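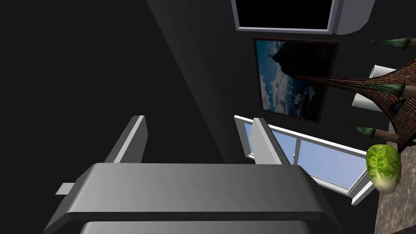
About Clilonetti

Clilonetti is a language school in downtown Hurkport. We teach evening and weekend classes in Italian, Portuguese and French to adults, along with a smaller program for high school students who need help with coursework.

The school started in one rented classroom above a shoe repair shop on Ouali Street. After two years we moved to the current building, which has six classrooms, a reading room and a kitchen where students tend to end up during the break. We still run the same twelve-week term we began with.

Classes are kept small. No group has more than 20 students, and most beginner groups are well under that. You will be asked to speak from the first evening, even if it is only your name and what you had for lunch. Grammar is taught as it comes up, with a written summary to take home.

We have 27 teachers. Most work part time and also translate, interpret or teach at other schools in the area. All of them have lived in a place where the language they teach is spoken every day, and each new teacher sits in on a full term before taking a group.

Placement

New students who already know some of the language take a short placement talk. It lasts fifteen minutes and there is nothing to study for. If the level turns out to be wrong, you can change groups during the first 2 weeks at no charge.

The reading room

Our lending collection holds 1,995 books, mostly novels, cookbooks and children's stories. Enrolled students may borrow three at a time. The room is open one hour before evening classes and stays open until the last class lets out — please return books to the cart and not the shelves.

Companies

We also teach on site for local employers. The Hultano program covers workplace vocabulary, phone calls and email, and can be scheduled before or after shifts.

The school closes for the last two weeks of December. Registration for the summer term opens Apr 13, 2026, at the front desk and by phone.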